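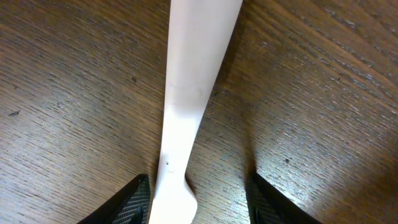

White plastic handle on the brown tabletop, grain running on the diagonal.

28th July

Second go at the hardwax oil on the Kuviswood offcuts. Sanded all of them to 120 and then 180, vacuumed, wiped down with a dry cloth. Left the Grustex panel at 120 on purpose to see if the coarser surface takes more colour.

Weighed each piece before coating. Panel A came in at 309 g, the smaller one at 155 g. Didn't bother with the end pieces, they're only for the scratch test.

Tin of Kollon had a skin on it again. Lifted it out in one go and strained what was left through a stocking. Whoever opens it next, please press the lid down all the way round and store it upside down. If it skins over once more I'd bin it and start the new tin.

First coat on thin with a white pad. Waited 37 minutes before wiping off, longer than it says on the tin, and the Grustex panel had started to go tacky along one edge. Had to go back over it with a damp-ish rag to even it out. Shorter wait for coat 2.

Colour: darker than I wanted. The Kuviswood went a fair bit towards red, much more than the sample Perron sent us in October. Could be the batch, could be that theirs was finished with a water-based product. Will email and ask which. The 120 grit panel is patchy — not obviously darker, just uneven where I missed some cross-grain scratches. So no real answer on that one.

Smell still strong after lunch. Roller door left up a bit, fan on low.

Rags are in the water bucket by the sink, lid on. Don't put them in the general waste until they've been laid flat outside and dried.

To do
Second coat tomorrow if it's not tacky
Reweigh A and the small one once cured
Water ring test, cold first and then a hot mug
Order more white pads, we're on the last packet
Find the good scraper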